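Section 4: Setting up your sorting station

Now for the fun part! Your Plallus bin is assembled, the lid closes with a click, and you're ready to decide where everything goes. A good sorting station takes one evening to set up and makes the rest of the week so much easier.

1. Pick a spot within a few steps of the sink. Leave 13 inches of free space above the lid so it can swing all the way open.

2. Wipe out the inner pails with warm water and a drop of dish soap. Let them dry with the lids off.

3. Slide the green pail into the left side of the housing and the blue pail into the right. Push down until both rims sit flat.

Note: If a rim sticks up, turn the pail half a turn and try again. The handles only fold away in one direction.

4. Stick the label sheet on the front. We love the picture labels, but the blank ones are great if your town has its own rules – and most towns do.

5. Do a practice sort. Gather a few things from the kitchen and take them one at a time. Fruit and peels go in green. Empty cans go in blue, crushed or whole, unless your local program asks for whole cans only. Anything you can wash and use again, like a bowl, stays out of both pails.
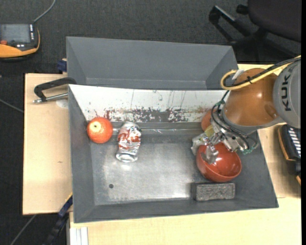
6. Line the green pail with a paper bag, folding the top edge over the rim. The 300-count pack fits this model, and so does plain newspaper.

7. Drop the charcoal filter into the lid slot, printed side up. It lasts some 17 weeks in normal use, so a filter put in at the start of November will see you well into winter.

Caution: Keep hot ashes, batteries and glass shards out of both pails. Never press the contents down with your bare hands.

Emptying the pails

Lift straight up by the handle with the lid fully open. Rinse the green pail every time you empty it – a quick swirl is plenty. The blue one can usually wait until it looks sticky.

Tip from Carter Penner, who tested the first Plallus at home: keep a spare paper bag folded under the green pail. You'll be so glad it's there!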